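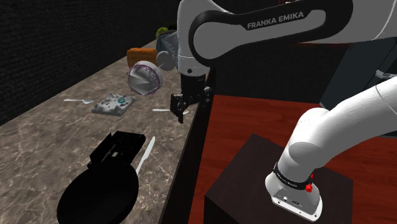

Conversations on the Home: Elin Price on Stone, Stains and Patience

Elin Price has directed the surface care program at the Turberg Institute for Domestic Materials since its founding. The program advises homeowners, housing associations and small hotels on the upkeep of natural stone, and its written guidance is now used in 498 rental apartments in the Bikilholm district. She spoke with Remedios Benítez for this series in March.

Ms. Price began her career in a monument workshop, where she polished grave markers and church steps. Kitchens came later. "I was asked to look at a counter that the owners believed was ruined," she recalled. "They had set half a lemon on it during dinner. There was a pale ring, and they wanted to replace the whole slab. I was able to repolish it in an afternoon."

The ring, she explained, is an etch, and most people mistake it for a stain. Marble is largely calcium carbonate, and acids such as vinegar, wine and tomato juice eat into the polish. A stain is a different matter: it is color that has moved into the pores of the stone. "You cannot scrub out an etch, and you cannot polish out a stain," she said. "A great many counters are harmed by someone using the right method on the wrong mark."

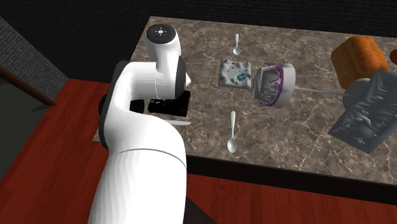
A marble countertop.

For daily care the Institute recommends warm water, a soft cloth and a mild soap with a neutral pH. Ms. Price is cautious about sealers. They slow the entry of oil and coffee, she noted, but they offer no protection against acid. "People seal a counter and then feel free to leave the wine where it fell. I would prefer that they kept a cloth nearby."

The Institute's best-known study, carried out with her colleague Tetteh Gyamfi, followed household kitchens over 3 years. It recorded 1263 marks of all kinds, and each was examined by hand. Mr. Gyamfi has since extended the work to floors at the Mensah residence halls, where sand carried in on shoes is the chief concern.

Asked whether families with young children should avoid marble, Ms. Price paused before answering. Her own kitchen has had the same marble for many years – she bought it as an offcut – and she described its surface as dull near the stove and bright by the window. "I know what made most of those marks. I have never felt the need to remove them. If a client wants a counter that will look the same after a decade, I tell them to choose granite, and I mean it kindly."

The Institute will offer its short course on stone repair again this year at the Solance campus, with Comfort Sulemana as lead instructor. Each session lasts 90 minutes. Participants are asked to bring a small piece of polished marble for practice.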